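工坊小贴士:台面、柜门和料盒,给双臂搬运机让路之后怎么摆

栏目:车间与收纳

Rey 的旧柜翻新车间从十月开始用双臂移动机械臂做取放和转运。项目叫 Skurnier,车间归 Silia 管,任务单和仿真预演都在 Nodico 里做。下面是翻新班组半年里改过的摆放方法,按工位写。家里有小工作间、没有机械臂的读者,前半部分照样能用,尤其是料盒和柜门两节。

一、料盒

料盒统一用直壁、无盖、底面平的。带弧边的旧料盒留给人工工位,不进取放区。夹爪从上方下去的时候,弧边会让指尖先碰到边沿,物件还没夹住,盒子已经挪了位置。盒底贴一层薄防滑垫,垫子裁得比盒底小一圈,四边不要露出来。

盒与盒之间留空。人手可以从缝里侧着掏,夹爪不行,手指张开之后外侧还有厚度。原来的架子塞得很满,改完以后每层少放了一列,班组里有人不满意,说架子变空了,找地方放备件更难。备件后来搬到背面墙上的挂板,走几步才能拿到。这一点没有更好的办法,地方就这么大。

长条形的物件竖着放,头朝上,下面垫一个浅托。木塞、圆棒、软管接头、小瓶装的修补膏都照此处理。横着放会滚,竖着放会倒,浅托的作用是让它倒不下去。托的孔径比物件大出一点,不要做成紧配合。紧配合在人手里没问题,拇指一推就出来;换成夹爪,往上提的时候连托一起带走。

托可以用边角料做。找一块平整的木板,用开孔器打浅孔,孔口倒角,砂纸过一遍。倒角不能省。木板刷哑光漆,深色浅色都可以,不要和物件同色。

料盒标签贴正面,人看的字写大,机器看的码贴在字的左侧。两者不要叠放。旧标签撕干净,残胶用除胶剂擦掉,等干了再贴新的。曾经有一批标签贴在旧胶上,过了一个周末翘起来一半,周一早班全部重贴。

二、台面

工作台高度统一成 1,000 毫米。原来有几张矮台,坐着打磨用的,移到取放区外面。站着干活的人里,个子矮的加脚踏板,踏板固定在地上,不放活动的。活动踏板会被推到通道里。

台面前沿划出一条 300 毫米宽的交接带,用胶带标出来。交接带里只放正在交接的件,工具、水杯、手机都不进去。人往里放,机器往外取,或者反过来,但是同一条带子上不同时做两件事。这条规矩写在墙上写了很久,真正执行起来是在把杯架装到台子侧面以后。杯子有了去处,交接带就干净了。

台面颜色用浅灰或米色的哑光板。亮面板擦起来方便,可是反光,灯一换角度识别就跟着变。已经有亮面台的,不必换台,铺一张哑光垫,四角用双面胶固定,每次换班看一眼边角有没有卷。

砂纸屑、锯末每两小时吸一次。旧做法是下班统一扫。夹爪的指面沾了粉以后摩擦会变,表现为物件慢慢往下滑,人在旁边不容易注意到。吸尘器的软管挂高,收在台子后侧,不要拖在地上。

胶水工位独立一张台。未干的胶件不交给机器转运,由人端到晾架。曾经为了省事试过几次,胶沾到指面,清理花的时间比端一趟多。

三、柜门与房门

翻新件多数是带门的柜子,门是麻烦最多的地方。

柜门在转运前要么拆下,要么锁死,半开的状态不允许留在通道里。锁死用木楔加纸胶带,木楔塞在门缝下侧,胶带横跨门和侧板。胶带选低粘的,刚上完漆的柜子隔着一层烘焙纸贴。家里搬柜子也建议这样做,绳子捆容易勒坏边角。

合页在拆之前先标左右、上下。铅笔写在合页槽里,装回去就看不见。螺丝随合页一起装进小袋,袋口朝外夹在柜体上,不要集中放到一个大盒里。

拉手的处理分两种。孔距 96 毫米的条形拉手,夹爪可以直接勾住或夹住,转运时留着不拆。单孔的小圆钮拆下来单独放,圆钮表面滑,夹得住但是容易转,转着转着螺丝就松了。修过的旧门如果原来是圆钮,又没有特别的样式要求,班组倾向于给它换条形拉手,人开门也省力。要保留原样的,在任务单里写明“人工搬运”。

房间的门另作规定。取放区的房门在作业时段固定在全开位置,用墙吸,不用门挡。门挡会被踢走。作业时段以外关门。要进出的人走旁边的小门,小门的开向朝外。

门口的地面不能有门槛条。原来有一条铝的,拆掉以后地面有一道浅沟,用填缝料补平,打磨到手摸不出高差。补的时候分两层填,第一层干透再上第二层,一次填满会塌。

四、预演

新任务上线前先在 Nodico 的仿真环境里走一遍。房间是按通用模型搭的,墙、顶、地面和画都是素材库里的样式,和 Rey 的车间长得不一样,尺寸上也不用去对。预演看的是手臂和门、板、墙面之间的关系,看有没有地方会刮,看夹持的位置合不合适。

预演的截图贴在工位的文件夹里,接班的人翻一遍再上岗。

仿真截图,双臂机在室内的不同画面: 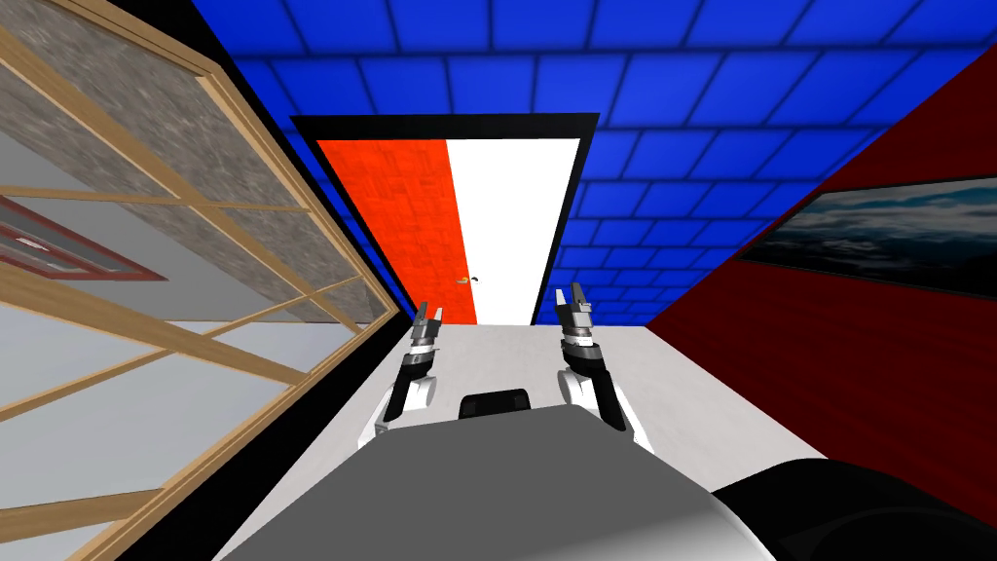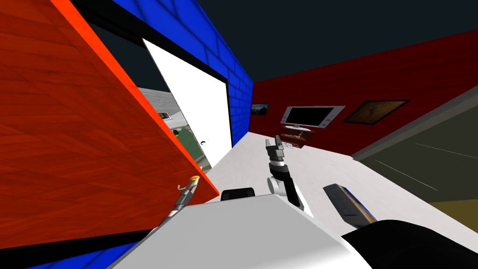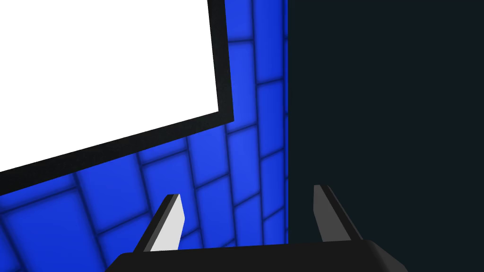
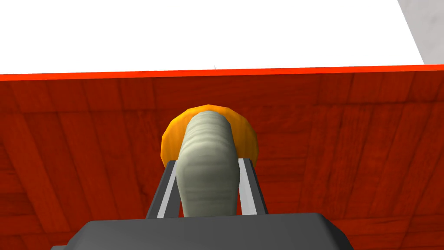 夹持方式的选择放在预演之后、写任务单之前。圆柱形的物件一律从两侧对夹,不从端面夹。夹的位置选在物件中段或稍微偏下,头部留出来,方便放进浅托时对孔。对夹的要点是两个指面平行接触,受力均匀,指尖不单独顶着。最后一张截图里,浅灰绿色的圆柱件就是这样被夹住的,两指内侧的浅灰色面贴在物件两边,圆顶的一头露在外面,后面是一块橙色的圆片和一大片红橙色木面。截图贴进文件夹以后,班组拿它来讲两件事:一是头部外露多少合适,二是物件后面有别的东西时要先确认间隙。料盒里两件东西前后挨得近,从上方看是一团,换一个角度看才分得出前后。摆料的人在放的时候就把它们错开,后面的人省去一次停机。

木板类的件看第二张。左臂的指尖碰到木板下沿靠近角的位置。板角是翻新件里最容易掉漆的地方,任务单里因此加了一栏“角部是否已处理”。填“否”的,接触点由人工另选,避开角。填“是”的,角上包护角,护角用卡扣式的,不用胶粘。

门的任务看第一张,两只夹爪都张着,在门前方一左一右,门把手很小。班组对把手的建议已经写在第三节里,小把手能换就换。不能换的,在把手周围留出一圈净空,门面上不挂钩子,不贴便条。以前有人习惯把当天的领料单夹在把手上,现在改夹到门边的板上。

贴墙的物件参考第三张。一只空的夹爪张开着,前面是带黑边的白色板面,周围是蓝色瓷砖墙,右边有一大片深色面离得很近。墙面附近作业,需要写进任务单的是侧面距离,而不只是正前方的距离。挂板上的工具离墙角太近时,往中间挪。

五、岗位上改了什么

写几条与摆放有关的变化,供准备上类似设备的车间参考。

转运的活少了,检查的活多了。原来一个人从仓位取料、推车、摆台、回收空盒,一天里走的路很长。现在取料和回收大部分由机器做,人坐着或者站着看任务单、看夹持照片、看返工件。腿不累了,眼睛累。工位灯从冷白换成中性白,显示屏往下压了一点,和台面的视线落差小了以后,脖子酸的反馈少了一些。

备料提前了。人工转运时,缺什么随时去拿,料不齐也能先开工。机器按任务单走,料不齐任务不启动。早班因此把备料时间放到开工前,前一班的人下班前要把缺料写出来。这一条在晚班引起过争论:写缺料算不算工时。后来算了。

打磨、调色、补缝仍然全部由人做。试过让机器端着件转角度,人拿着砂块磨,力传到夹爪上,件会轻微移动,磨出来的面不平。现在磨件一律上台钳或吸附台,机器只管送到和取走。

老师傅的手感写成了参数,这件事进行得很慢。比如一块旧门板能不能夹、夹多重,老师傅敲一下就知道里面有没有空。班组把敲击的判断归成“实”“虚”“待定”写进任务单,待定的由人搬。待定的比例一直不低,旧家具就是这样。曾经有人提议把待定取消,强制二选一,试行了几天退回原样。

新来的人学得快的是任务单,学得慢的是判断哪些件不该交给机器。带教的顺序因此调过来:先在手工台上做满一段时间,摸过足够多的旧件,再去看屏幕。反过来教的那一批,遇到夹持失败只会重发任务。

休息时间改成错开。以前一起休息,车间全停。现在取放区必须有人在,轮着去。好处是茶水间不挤,坏处是同班的人一天说不上几句话。每周四下午留出一段全停的时间做清洁和校准,顺便把一周的问题过一遍,凑在一起说。

六、夹爪指面的日常保养

每班开工前用无绒布蘸少量清水擦指面,再用干布擦一遍。不要用酒精以外的溶剂,酒精也只在沾了油时用。擦的方向顺着指面从根部到指尖。

指面有软垫的,看垫子边缘有没有翘、有没有压出沟。压沟深了换新,两侧一起换,不单换一边。换下来的旧垫剪小了可以垫在台钳的钳口里,夹漆面件不留印。

擦拭前按下停止,挂牌,两项都做。牌子挂在控制箱门把上,谁挂谁摘。

指尖附近不要涂任何润滑油。关节处的润滑按厂家手册,班组不自行加。

手臂外壳上的灰用软刷扫,不用气枪吹。气枪会把粉吹进缝里。软刷单独放一把,不和胶水刷混用,刷柄缠一圈有色胶带做区分。

七、通道和地面

通道两侧用实线标,宽度以最大的柜体横着通过还有余量为准。电线全部走墙面线槽,临时拖线板只允许在检修时出现,检修结束收走。

地面上落了螺丝要马上捡。台脚旁边挂一根磁力棒,弯腰少。磁力棒头上套一个小塑料袋,吸满以后翻过来,螺丝就掉在袋子里。

地面漆起皮的地方先铲掉松的,边缘磨成斜坡再补。补漆安排在周四停机的时段,放到第二天早上再走重车。着急的时候用修补胶带顶一阵,胶带要压平,前端剪成圆角。

垫子、地毯不进取放区。人站久了需要减压垫的,换成减压鞋垫,车间统一发。鞋垫两个月换一次,脚汗多的可以提前领。

八、小件收集清单

以下物品建议在每个取放工位旁边常备,放在侧面抽屉里,不放台面:

低粘纸胶带,宽窄各一卷
木楔,长短混放,装布袋
无绒布,洗过的和没洗过的分开
8 毫米圆木榫和配套的浅托
卡扣护角
铅笔,削好
小封口袋
磁力棒
备用标签和除胶剂
停机挂牌

圆木榫受潮会胀,胀了以后进不了浅托,和干燥剂一起放在密封盒里。干燥剂变色就换。雨季前把库存的木榫抽几根试一遍,进不去的别用砂纸硬磨,放到暖气边上晾两天再试。

抽屉里用薄木条隔开,木条不打钉,两端切斜口卡进去,换规格的时候拔出来重排。标签贴在抽屉上沿的内侧,拉开就能看见,外面不贴。

九、读者来问得比较多的几件事

关于旧台面要不要全部换新。不需要。先换交接用的那一张,其他的等坏了再说。Silia 的车间里现在还有两张旧榉木台,做雕花件修补,台面坑坑洼洼,用的人不肯换。

关于浅托能不能用泡沫做。可以用来试位置,不适合长期用。泡沫掉屑,孔口用一阵就松。试好位置以后照着泡沫的孔位在木板上打。

关于任务单用纸还是用屏幕。两样都留着。屏幕上的为准,纸的一份夹在工位板上,停电或者断网的时候照着收尾。纸单每天下班收走,不隔夜。

关于噪音。机器本身不吵,吵的是吸尘器。吸尘器下面垫一块旧地垫,四周离墙一点,声音能压下去不少。软管接口漏气也会叫,缠两圈生料带就好。

关于柜门木楔塞不紧。把木楔的斜面在粗砂纸上拉两下,打毛了再塞。还不紧就换厚一号的,不要往缝里叠纸片,纸片会掉在半路上。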